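Search the Holteseck site
Enter keyword
Search

FOR RELEASE, 21st November

HOLTESECK NAMES MAJA URBAŃCZYK AS NEW HEAD COACH OF WOMEN'S HOCKEY PROGRAM

HOLTESECK — The Holteseck Hockey Club is delighted, and more than a little proud, to announce that Maja Urbańczyk has agreed to become head coach of the club's women's program. She will take charge of the senior team straight away and will also look after the development side, which skates on the second sheet at Baran Arena.

Many of our supporters will need no introduction to Maja. She played 126 games on defence for Holteseck, wore number 6 for all of them, and was the sort of player who would block a shot with her shin and then ask the bench how much time was left on the penalty. Those who sat behind the home net in those years will remember the noise when she stepped over the boards, and they will probably remember her voice as well, as it carried very nicely up to the top row.

After she finished playing, Maja moved to Comano, where she started out running the early morning skating sessions and ended up as assistant coach of the senior women. She spent 3 seasons behind that bench. Comano had been known for years as a team that was hard to play against but easy enough to beat, and during her time there it became a good deal harder to beat as well, with a penalty kill that gave our own forwards plenty of grief whenever we travelled down to visit.

"I learned to skate backwards on this ice, holding on to a chair," said Urbańczyk. "So it's a bit funny to walk in now with a whistle and a set of keys. I had a lovely time in Comano and they were very good to me, and I wouldn't have left for just any job. But when Holteseck called I think I'd made up my mind before I'd put the kettle on."

Asked what supporters can expect to see from her team, the new coach was happy to talk for quite some time, and we can only give a small part of it.

"I like defenders who want the puck. I played back there, and I was told for a long while to get it off the glass and go and sit down, and I never enjoyed it much. We're going to make a few mistakes coming out of our own end this winter, and I'd ask people to be patient with us, and please not to shout 'shoot' when we've got nobody in front. Some nights it'll look rough. I think by playoff time it'll look pretty good."

The first changes will be seen at practice. The senior group is moving to an earlier ice time so that players with morning shifts can get home at a decent hour, and the goaltenders will have a session to themselves each week, something they have been asking for (politely, and then less politely) for a good while now. Players from the development side will be invited to skate with the seniors on a rotating basis, and Maja has made it clear that she will be picking her lineup from the whole program.

Her first game in charge will be at home to Grimirberg, which is about as warm a welcome as the schedule could have arranged! The last meeting between the clubs was a 3-2 win for Grimirberg, settled late in the third period on a rebound that a good many people in the building still haven't forgiven. Maja has already watched the tape. She reports that the gap control on the winning goal was poor and that she has spoken kindly to the people involved.

The coach she replaces stepped down in June after a long and happy stretch with the club, and we would like to say thank you once again for all those bus trips, all those cold rinks and the endless good humour. The program has been in the hands of the remaining coaching staff over the summer and through the opening weeks of the season, and they have done a marvellous job of keeping everybody fit, cheerful and more or less on time. All of them are staying on — a condition Maja set herself before she signed.

Supporters who would like to say hello are invited to stay behind after the Grimirberg game. The lobby at Baran Arena will be kept open, there will be soup and hot chocolate at the counter, and younger players are welcome to bring a stick or a sweater to be signed. Season ticket holders can come in by the side door as usual. Parking behind the arena fills up early on game nights, so please share a ride if you can, and mind the corner by the Zamboni doors, where the snow gets piled.

Tickets for the Grimirberg game are on sale at the arena office during public skating hours and at the door on the night. Children who play in any of the club's minor hockey teams get in free when they wear their club colours.

Interviews with Maja Urbańczyk can be arranged through the club office at Baran Arena. She is easiest to reach before practice and is glad to speak with local papers, school newsletters and radio alike. 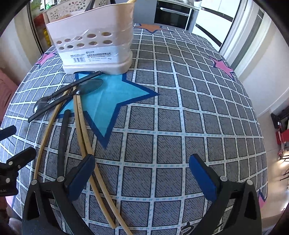
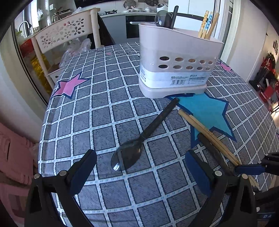
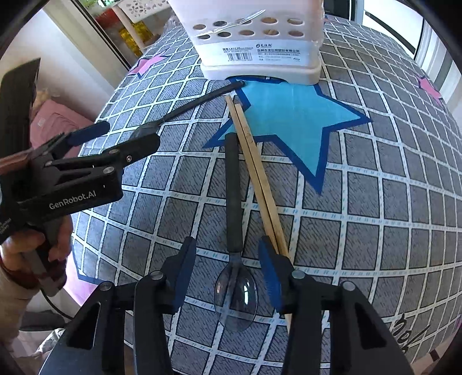
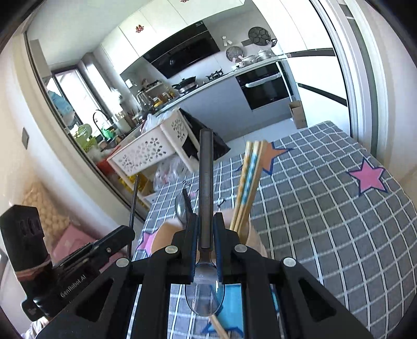
Utensil holder, four photos. Supplied by Holteseck Hockey Club.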